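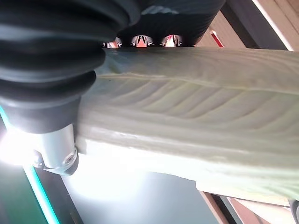 A cabbage-sized test of patience: the wrist camera's view of a ribbed green leaf against the hand.

Emmanuel Chege keeps his notes on the hand in a school exercise book, and the first page has a single line on it: "Pick up the pumpkin, put it down, don't squash anything."

That was the whole plan when he and Iresha Samarakoon began the project they call Umard. The two share a bench at Ustau, a members' workshop where most people are making furniture or fixing bikes. Their project is an arm with a four-fingered hand and a thumb, and its job is to sort vegetables between a wooden crate and a plastic basket. We spoke to them at the workshop on 15th January, with the arm running on and off while we talked.

Chege did most of the mechanical work and Samarakoon writes the software. Neither does this for a living. He repairs commercial ovens, and she works in the billing office of a water company.

"I wanted a project where I couldn't just buy the answer," Samarakoon says. "Gripping a box is easy now. You can get a kit that does it. A leaf is a different matter, and so is anything round and heavy."

They chose vegetables because they were cheap and came in awkward shapes. Chege had first suggested tools, which the workshop has plenty of, but Samarakoon talked him out of it.

"A wrench is always the same wrench," she says. "You learn that wrench and then you've learned nothing. Every pumpkin is a bit different. You pick it up from the side and it rolls. You pick it up from the top and your fingers don't reach far enough around."

The cost so far is $1,958. Chege has every receipt folded into the back of the exercise book. The hand was the largest share at $1,339, bought secondhand, and the rest went on cable, fasteners, lights, a power supply and the parts for the mount. The food is not included. They eat most of it.

The hand arrived without its covers. Chege fitted black ribbed ones after an early session in which grit and bits of soil got into the joints.

"I spent an evening with a toothbrush," he says. "After that I said we're not running it bare again. The cover costs you some movement at the wrist. You feel it pulling back when you bend a long way. I can live with that."

The camera sits at the wrist and looks along the hand toward the fingertips. There was a longer argument about this than about anything else in the build. Chege wanted a camera on a pole, looking down on the whole bench. Samarakoon wanted it on the arm, where it could see what the fingers were about to touch.

"From the pole, the hand covers up the thing you're trying to grab," she says. "At the moment you most need to see, you can't see. From the wrist, you lose the big picture, but you get the fingertips and what's right under them."

"She was right about the fingertips," Chege says. "I still want the pole."
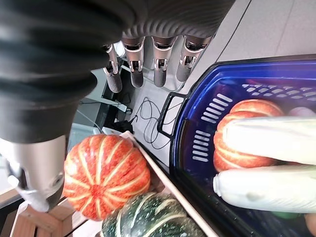
Crate on one side, basket on the other. The striped pumpkins and the long white radishes share the work area.

The layout has changed several times. At one stage both containers were plastic, and the software had trouble telling where one rim stopped and the next began. Swapping one for a wooden crate helped. The blue basket stayed because its color is easy to pick out against the vegetables.

The long radishes were Chege's idea. He expected them to be simple and they have been the worst item on the list.

"They're smooth and they're heavy at one end," he says. "If you don't get hold of them near the middle, the thick end drops and the whole thing swings. Then it hits the basket. We had one snap in half."

Samarakoon's fix was to have the program look for both ends of a long object before choosing where to close. When one end is out of view, the arm is supposed to back off and look again. She describes this part as half finished. It backs off reliably. The looking again is slower than she would like, and sometimes it settles on the wrong spot anyway.

Cables are the other sore point. Several black ones run across the floor behind the basket, and Chege admits they need tidying. He has bought a roll of sleeving, and it is still in its wrapper on the shelf.

"Every time I go to do it, she wants to change a connector," he says.

"I've changed two connectors," Samarakoon says.

They run tests in sets of 30. A set takes most of an evening, as one of them has to reset the vegetables by hand after each attempt and write down what went wrong. They have a short list of codes for this. S is a slip, M is a miss, B is a bruise, and W stands for Wan, the name of the motor control program they use, which Samarakoon wrote and which used to stop without warning. There are fewer W's than there were. In the latest full set she found 3, all of them close together near the end, and she thinks a loose plug was to blame.

Bruises are counted separately from slips, at Chege's insistence. A grip that holds but leaves a dent is written up as a failure.

"If you're handling food, that's the job," he says. "Anybody can hold on to a squash by crushing it."

To keep the force down, the program closes the fingers in small steps and watches the motor current. When the current climbs, it stops. The method is an old one and has limits. On a hard rind the current rises quickly and the hand stops at a sensible point. On a leaf there is almost nothing to feel, and the fingers carry on closing until they meet each other.
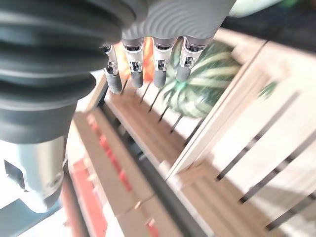

Four fingers over the crate, with a watermelon behind them.

Lighting has cost them more time than either expected. The strong light they use throws hard shadows, and an early version of the software treated the shadows of the fingers as something lying on the slats. Samarakoon got around it by working out where the shadows ought to fall and ignoring dark bands in those places. It works as long as the lamp stays put.

"Somebody moved it to look for a drill bit," she says. "I lost an evening to that. I thought I'd broken my own code."

She has since marked the lamp's position with tape. Chege would prefer to soften the light with a sheet of tracing paper and be done with it. They have agreed to try his way in February, when the bench is free for a longer stretch.

The watermelon raises a separate problem. Chege is not sure the mount should be asked to lift one, and he has done the sums twice with different answers. For now the hand is only meant to reach a melon, touch it and stay clear of the boards around it. He wants a thicker bracket before anything heavier is tried, and he has a drawing of one taped inside a cupboard door.

Asked what they would tell another pair starting on the same sort of build, both took a while to answer. Chege's advice was to leave space behind every screw for a real screwdriver. He has one fastener near the wrist that can only be reached with the mount taken off, and he has taken it off more times than he can remember.

Samarakoon's was to save the bad runs.

"At the start I deleted them," she says. "I kept the ones where it worked, to show people. Then I wanted to know why the radish kept slipping and I had no record of a radish slipping. Keep all of it. Disks are cheap."

They have no plan to sell the arm. Another member has asked if it could be set up to sort hardware into bins, and Chege said he would think about it after the bracket is done. Samarakoon would like to get through a full set of leaves first. Her best result there is one leaf moved from the crate to the basket in one piece, on the last attempt of a long evening. She wrote it in the book and underlined it, and Chege put the date next to it.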